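Zonberg cable straps, pack of 5 — my review after one winter

March 4, 2022
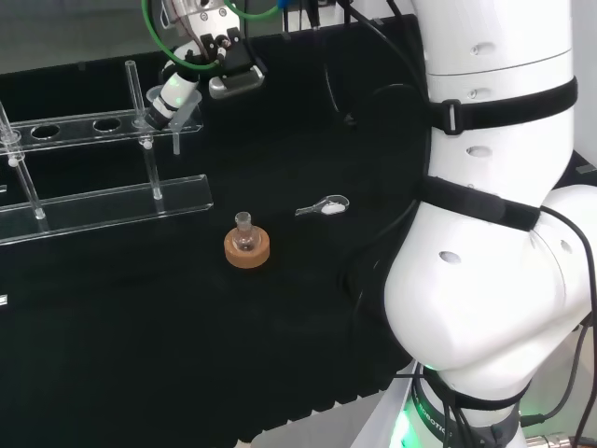

Black straps around a white arm, the upper one closed with a buckle.

I bought the Zonberg straps in the small hardware shop in Flunska, because the cables behind my desk were a shame to look at. I have two monitors, a lamp, a printer and a sewing machine on the same wall, and every time I cleaned the floor I pulled out some plug. My neighbour Xolani Makhubela had them already on his bicycle trailer and he was content with them, so I took one pack.

In the pack you get 5 straps, 4 of the same length and one longer. They are woven, with a plastic buckle, and the loose end goes through a small loop. The paper inside has drawings only, no words, and I had to look at it two times before I understood from which side the strap enters the buckle. If you put it in from the wrong side it seems to hold, but it slides open when you pull.

I used the long one for the bundle that goes up the table leg. It has stayed in its place since November and did not slip down, although the leg is painted and quite smooth. The short ones I put on the printer cable, on the extension lead for the sewing machine and on the garden hose in the cellar. For the hose I would not buy them again. The strap took water and needed 2 days to dry, and after this it smelled a little.

The buckle is good. It closes with a clear click and I can open it with one hand, also with gloves. The edge of the plastic is rather sharp when new. I went over it with a nail file and now it is fine.

What I like less is the loose end. On a thin bundle there remains a long tail, and the small loop is not strong enough to keep it flat. My wife cut the tails and melted the ends with a lighter. It works well, but then you cannot use the strap later for something thicker, so think before you cut.

Before these I had the Engelbrecht ones with the hook and loop closing. They were cheaper and softer for the cable, but they collected all the hair of our cat and after one year they did not stick any more. For a cable which you move every day I would still take Engelbrecht — they are faster to open. For something that stays in place, Zonberg is better.

One more remark about the shop. I wrote to them that one loop was torn, and Xolani Ndlovu from the service answered the next morning and sent a new strap without asking for the old one back. I was pleasantly surprised.

I give 4 stars. One star less for the tails and for the paper without words. In May I want to arrange the cables in the garage, and I will buy a second pack for it, if they still have the black colour.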